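Hikberg Path Gravel, 15 mm

We have been selling Hikberg gravel from the yard at Stundonholm for longer than I care to add up, and it is still the one I point people to first when they come in wanting a garden path that stays where they put it. It's a crushed granite, mostly grey with a bit of pink through it when the rain has been on it, and the pieces have proper corners. Corners matter a great deal in a path. Round pea gravel looks lovely in the bin (I have some at home by the pond and wouldn't part with it) but it rolls about underfoot, and anyone pushing a pram or a wheelbarrow over it will have words for you.

The stone comes from the Urura pit and is crushed and screened there before it's trucked down to us. The largest pieces are 15 mm, and the fines are left in, so the whole lot locks together once it has been raked, dampened and rolled. If you want a cleaner stone for drainage behind a wall or around a pipe, ask for the washed version, which comes from the same pit and is the same colour but has had the dust rinsed out of it. Please don't use the washed one for a path! It never settles, and we end up selling you the other one anyway.
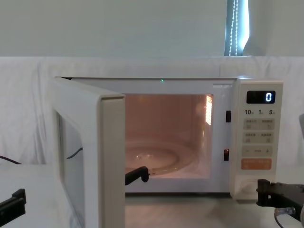
**Can I lay it straight onto clay soil?**

You can, but it will slowly sink, and by the second winter you'll be topping it up. Dig out the soft soil first, put down a woven ground fabric, then a layer of coarser base rock, and spread the path gravel over that. On sandy ground that already drains well you can usually leave out the base rock and keep the fabric.

### How it's sold

- **Small bag:** 15 kg, easy enough to lift into the boot of a car
- **Bulk bag:** delivered on a pallet, with a tailgate lift if your driveway is fairly level
- **Loose:** by the scoop into your own ute or trailer, or tipped from our truck

Small bags are $7 each. A bulk bag is $105 if you collect it and $181 delivered within the valley, and that price includes us taking back the pallet on our next run out your way. For loose loads it's best to ring, as the price depends on how much you're after and how far it has to go. Severin Pichler looks after the loads and will happily work out the quantity with you over the phone if you have the length and width of your path and the depth you're aiming for.

### Laying it

Spread it a bit thicker than you think you need, as it loses height under the roller. Water it lightly with a fine spray and leave it until the surface has gone dull, then roll it, and do the same again with a second thin layer. A slight crown down the middle sends the rain off to the sides. Timber or steel edging will save you a lot of raking later on, especially beside a lawn.

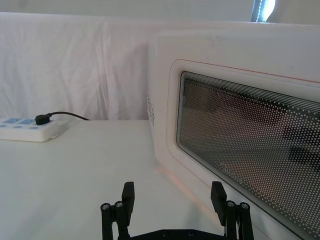
Mirjam Imhof did her own front path with it in August, on quite a slope, and she found that setting a few flat stones across the steepest part kept the fines from washing down to the gate. We've passed that on to plenty of customers. If your slope is steeper than you'd be happy to push a full barrow up, think about steps for that stretch, with gravel on the treads.

### Colour and dust

Being a natural stone, it varies from one load to the next. Almost all of it is that mid grey, but some loads come down pinker than others, so do order the full amount in one go if you want the path to match from end to end. Fresh gravel is dusty, and pale shoes will know all about it until the first couple of good rains have been through.

If the grey is too cool for your house, have a look at the Mösli, a honey-coloured crushed limestone in the next bay. It's softer and needs topping up more often, but it's very pretty against old brick. Sample tubs of both are kept by the office door, and you're welcome to take a handful home and look at it in your own light before you order.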